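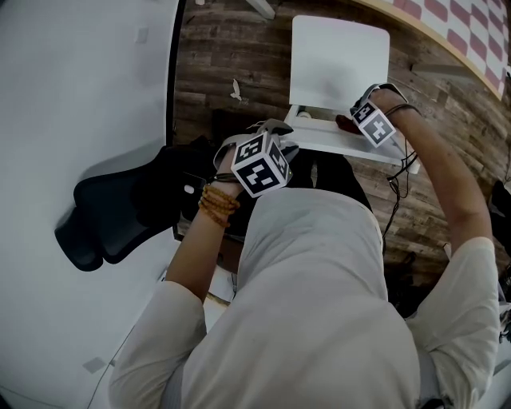 Ticket opened by Azucena Ayala, royalty administration, Gretis
Product: Tremby (catalog and statement import)
Priority: high
Summary: After the Tlapale catalog was moved into our account, statements show the wrong writer share on 11 songs and no income at all on two others. Tlapale is the publishing catalog we took over in the spring, 70 songs, nearly all of them by Hermenegildo Bañuelos with different co-writers. The import ran without errors and the song count is right. I checked the first few by hand against the paper contracts, which are kept here at the office, and the contract shares do not match what Tremby shows. Statements for the period are due out at the end of August, so I need this fixed or I need to know how to override it by hand.

Steps to reproduce
Open Catalog, filter by source = Tlapale, open "Puente de Sal," go to the Shares tab. Writer share for Bañuelos shows 25 percent. Contract says 50. Publisher share shows correctly. Same thing on the other ten songs in the attached list.

For the two with no income, "Calle Once" and "La Espera," the Shares tab looks fine but the Income tab is blank for every period. Both songs had income on the last statement from the previous administrator.

What I tried
Logged out and back in. Cleared the browser cache. Re-ran the statement preview twice. Changed the share on "Puente de Sal" by hand to 50, saved, and it went back to 25 after the next preview.

Reply from Brisa Chávez, Tremby support, 9:40 a.m.
Hello Azucena. Thank you for the list, that helps. I can see the same numbers on my side. Please don't make any more manual changes for now - each one creates a new version of the song record and it gets harder to tell which came from the import.

Can you send me the original import file and tell me whether it came straight from the old administrator or whether somebody opened it in a spreadsheet program first? Also, do the 11 songs have anything in common? Same co-writer, same year, same territory?

Reply from Azucena Ayala, 10:25 a.m.
File attached. It came from Stalora, who administered the catalog before us. I opened it to look at it but I did not save it.

They all have Yareli Arellano as co-writer. I had not noticed until you asked. There are other songs with her that are fine, though. "Nada de Marzo" is one.

Reply from Brisa Chávez, 11:50 a.m.
Found part of it. In the Stalora file, Yareli Arellano is in there twice, once with her writer ID number and once without. On the 11 songs both entries appear. Tremby treats them as two people, so it sees three writers on a two-writer song. The file gives the total writer share for the Bañuelos side on one line and the split on another, and the import took the split line, which had already been cut in half on their end to make room for the extra entry.

"Nada de Marzo" only has the entry with the ID, so it came in right.

Your manual change went back to 25 because the record is still locked to the import. Any preview re-reads the import values until the batch is marked as closed. I agree the screen should say so. I have passed that on.

Still looking at the two with no income.

Reply from Azucena Ayala, 12:15 p.m.
OK. If I merge the two Arellano entries, will the shares correct themselves or do I have to enter them again?

Reply from Brisa Chávez, 12:40 p.m.
You will have to enter them again. Order of steps:

1. Go to Contacts and search Arellano.
2. Tick both entries and choose Merge. Keep the one with the ID number.
3. Go to Imports, open the Tlapale batch, choose Close Batch. It will warn you that the values can no longer be reloaded from the file. That is what you want.
4. Open each of the 11 songs and enter the shares from the contract.
5. Run a new preview. Do not reuse the old one.

Do the merge before you close the batch. If you close first, the merge still works but the old entry stays attached to the songs as an inactive writer and prints on the statement with a zero.

Internal note, Brisa Chávez
Asked Braulio Rosales in data to look at "Calle Once" and "La Espera." Income lines exist in the raw society files and are not reaching the songs.

Internal note, Braulio Rosales
Both songs have a work code with a leading zero. The zero is missing in the imported record, present in the income files, so no match. The rest of the catalog has codes starting with other digits. The Stalora file already had the zeros stripped when it reached us, so this is not from the customer opening it. Unmatched lines are sitting in the suspense account under the full code. Nothing lost.

Reply from Brisa Chávez, 2:30 p.m.
The other two songs are explained. The work codes lost their leading zero before the file was made. Please open each song, go to Identifiers, put the zero back at the front and save. Then go to Suspense, search for the full code and press Match. The income should move over within about 5 minutes.

Reply from Azucena Ayala, 4:05 p.m.
Merge done, batch closed, shares entered. The new preview shows 50 for Bañuelos on all of them. "La Espera" now has income. "Calle Once" is still blank.

Reply from Brisa Chávez, 4:20 p.m.
There is a space after the code on "Calle Once." Delete the space, save, and press Match again.

Reply from Azucena Ayala, 4:35 p.m.
That did it. Both match the amounts on the last Stalora statement for the older periods. Please leave the ticket open until I have sent the statements.

Status: pending customer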